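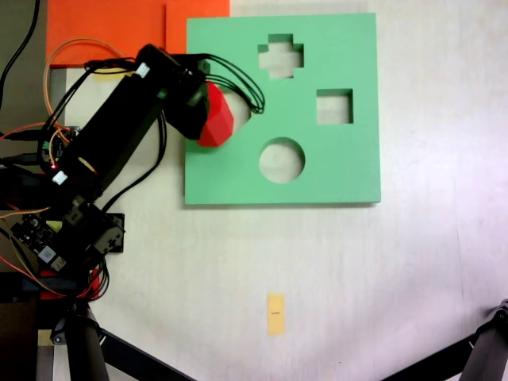 Steckbrett in Mintgrün: Kreuz, Quadrat, Kreis und der rote Klotz

Holzspielzeug und Steckspiele sauber bekommen, ohne sie zu ruinieren

Jedes Jahr im Oktober räume ich die Spielkisten aus, und jedes Jahr wundere ich mich, was da alles klebt. Saft, Knete, irgendwas Graues (ich will es gar nicht wissen). Weil mich nach dem letzten Beitrag so viele gefragt haben, schreibe ich jetzt mal auf, wie ich das mache.

Zuerst sortieren. Unlackiertes Holz kommt auf einen Haufen, lackiertes auf einen zweiten, Kunststoff auf den dritten. Klingt pingelig, spart aber Ärger, denn ich habe mir mal eine komplette Tierfamilie versaut, als alles zusammen in der Wanne lag. Der Elefant ist gequollen und hat nie wieder in seine Lücke gepasst!

Für lackiertes Holz nehme ich lauwarmes Wasser mit einem winzigen Spritzer Spülmittel, tauche den Lappen ein und wringe ihn richtig kräftig aus. Damit wischen, mit klarem Wasser nachwischen, sofort abtrocknen. Nichts einweichen, auch nicht »nur kurz«. In die Ecken der Aussparungen komme ich mit einer alten Zahnbürste oder einem Wattestäbchen, bei Kreuzen und Sternen geht es kaum anders.

Unlackiertes Holz ist empfindlicher. Da reicht meistens ein feuchtes Tuch, und bei hartnäckigen Flecken gehe ich mit feinem Schleifpapier drüber, immer in Faserrichtung. Danach kommt ein Hauch Leinöl drauf, am besten eins, das ausdrücklich für Kinderspielzeug geeignet ist. Die öligen Lappen bitte flach ausgebreitet draußen trocknen lassen und niemals zusammengeknüllt in den Müll werfen — die können sich von selbst entzünden.

Kunststoffteile ohne Batterien dürfen bei mir ins Spülbecken. Kleinkram stecke ich in einen Wäschebeutel und schwenke ihn darin, dann rutscht nichts in den Abfluss. Aufkleberreste gehen mit Speiseöl weg: auftupfen, ein Weilchen warten, mit dem Daumen abrubbeln und mit Spüli nachwaschen.

Klemmt ein Klotz im Steckbrett? Bloß nicht mit dem Hammer. Erst ein paar Tage im warmen Zimmer liegen lassen, oft löst er sich dann ganz von allein. Wenn nicht, die Kanten des Klotzes vorsichtig abschleifen, mit 200er Papier und viel Geduld, und zwischendurch immer wieder probieren. Abgeschliffen ist schnell, dranschleifen geht leider nicht. Und bei lackierten Teilen schleife ich nur, wenn ich passenden speichelfesten Lack zum Ausbessern im Haus habe.

Zum Trocknen lege ich alles auf ein altes Handtuch, nicht auf die Heizung, und drehe es abends einmal um. Erst am nächsten Tag kommt es zurück in die Kiste. Die habe ich vorher ausgesaugt und mit Essigwasser ausgewischt — riecht eine Stunde lang nach Salat, danach ist gut.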